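The **Brirnton Lillari** are a semi-professional basketball club based in Brirnton. They play their home games at the Karppinen Centre, a municipal hall with 700 seats, and their colours are navy and white.

## History

The club grew out of a men's social league that had outgrown its school gym. Its first coach, Stepan Sydorenko, had played guard for the works team at Woltolura and brought several former teammates with him. The Lillari finished last in their opening season and drew an average home crowd of 259.

Results improved after Sydorenko moved to a smaller, faster lineup. The club reached the semifinals in its fourth season and lost to Woltolura in overtime.

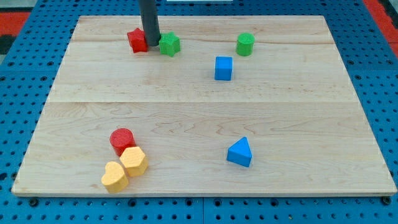
Hanyu Cao joined the following year as a forward and became captain two seasons later. Cao holds the club record for defensive rebounds in a season, with 407, and was twice named to the league's all-defence team.

## Rivalry with Woltolura

Games between the two clubs are usually scheduled in December and often sell out. Behaviour in the stands has been an issue at times. After complaints about chanting aimed at visiting players, the Lillari moved the supporters' section from behind the away bench to the far baseline and added a family area near the main doors.

## Honours

- League runners-up: twice
- Regional Cup: once, under Sydorenko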